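Guides > Destination marketing > Print and distribution

How to plan a visitor leaflet drop for a small destination

Reading time: 8 min

Posted Jun 13, 2020

This guide covers the planning and tracking of a printed leaflet run for a town, valley or island with a small tourism budget. It assumes that the leaflet is already designed and approved. It does not cover copywriting or photography. The worked figures come from the Mudonau valley leaflet, a folded A4 sheet placed with hotels, stations, campsites and museums.

Before you start

You will need a spreadsheet, a list of possible outlets, the finished size and weight of one leaflet, and the opening dates of your main attractions. If the leaflet carries a voucher or a short web address, have these fixed before the print order goes in. A change to either after printing means a reprint or a sticker, and stickers on folded leaflets come off in the rack.

Step 1. Build the outlet list

Put every possible outlet on its own row. Use these columns: outlet name, type, address, delivery contact, opening hours, rack type, rack owner, season start, season end, notes.

Rack owner is the column most often left blank. Many hotel and station racks are run by a distribution firm, and the hotel has no say in what goes in them. In Mudonau the racks in the larger hotels are run by Distum and those at the two stations by Brouwer, so leaflets sent straight to the reception desks were returned or put in a cupboard. Ask each outlet who fills the rack and who to contact.

The Mudonau list began with 208 outlets. After duplicates, closed businesses and outlets with no display space were removed, the list was much shorter, and the saving on delivery paid for a heavier paper.

Step 2. Sort outlets into bands

Sort by expected use per week in season, not by the size of the business. A campsite shop with a single rack by the till can use more leaflets than a large conference hotel.

Band A: high use, restocked every week.
Band B: steady use, restocked every 15 days.
Band C: low use, one delivery at the start of the season and a top-up on request.

If you have no figures from an earlier year, put all new outlets in Band B for the first month and move them after the first two restocks. Do not put an outlet in Band A on the word of its manager alone.

Step 3. Set the print quantity

For each band, multiply the number of outlets by the weekly use and by the number of weeks in season. Add the three results, then add 8 per cent for spoilage, samples and trade requests.

Print prices fall in steps. If your total is just under a step, ask for the price at the next one. Take the higher quantity only if the contents will still be correct at the end of the season. A leaflet with last year's ferry times causes more complaints than an empty rack, so anything that changes by season should be on the website with the address printed next to it.

Step 4. Fix the pack size

Ask the printer to band the leaflets in fixed packs and to box the packs by band. Give the pack size in the order. If it is left out, the printer will use whatever fits the box, and your restock sheet will then be in numbers that nobody can check at the roadside.

Leaflets should stand on their long edge in the box, with the fold downwards. Laid flat, the lower packs in a deep box pick up a curl and will lean forward in an open rack. Write the maximum box weight in the order as well. A box that is too heavy for one person to lift tends to be opened and split at the depot, after which the labels no longer match the contents.

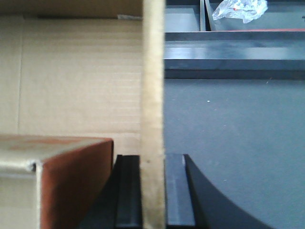

Corrugated cardboard, with an upright strip in front of the larger panel.

Step 5. Label the boxes

Each box needs a label on one short end and on the top. The label should carry:

- leaflet title and season
- band letter
- pack size and number of packs
- outlet code, if the box is going to one outlet
- date after which the contents should be recycled

Leave out the job number used by the printer unless your distributor asks for it. Two sets of numbers on one label are regularly confused.

Step 6. Book the distribution

Get the distributor's rack calendar before you agree the delivery date. Rack space is normally sold by the month, from the first day. If the leaflets reach the depot late, you pay for the empty slot. For a season starting in May, boxes should be at the depot in the second half of the month before.

State in the booking:

- which racks are included, by outlet code
- the position in the rack, if this can be bought
- the restock interval for each band
- what happens to unused stock at the end of the term
- how restocks are reported, and in what format

Ask for restock reports as a spreadsheet. Reports sent as scanned sheets have to be typed in by hand, and in practice this is put off until the season has finished.

Step 7. Track use

Give each band its own short web address or voucher code. One code per outlet sounds better but makes the print run much more costly and gives numbers too small to compare. Three codes are enough to show whether Band A is earning its weekly restock.

Mudonau used the Flasico link tool for this, with one redirect per band. Any tool will do if it lets you change the target page after printing and export visits by day. Test each code from a printed proof, on a phone, on mobile data. Testing from the design file does not show whether the code is readable at its printed size.

Record restocks and visits in the same sheet, one row per week. The two figures will not match, and they are not meant to. Look for outlets where leaflets leave the rack quickly but visits do not rise. This can mean that a stack has been moved, thrown away or covered by another title.

Step 8. Mid-season check

Visit a sample of outlets halfway through the season. The Mudonau check covered 53 outlets over four days. At each one, record whether the leaflet is on display, its position, the stock left and the condition of the top copies. Replace faded copies at the front of window racks.

Send corrections to the distributor on the same day, with the outlet code. Credits for missed restocks usually have to be claimed within the month in which they fell.

Step 9. Close the season

Ask for a final stock figure by outlet code. Recycle anything that carries dates or prices. Update the band of each outlet in the list now, while the restock reports are to hand, and save a copy of the sheet under the new season's name.

Related guides

Choosing a paper weight for outdoor racks
How to write a rack agreement with a hotel
Visitor maps: scale, symbols and folding
Setting up short web addresses for print
Counting visitors at unstaffed sites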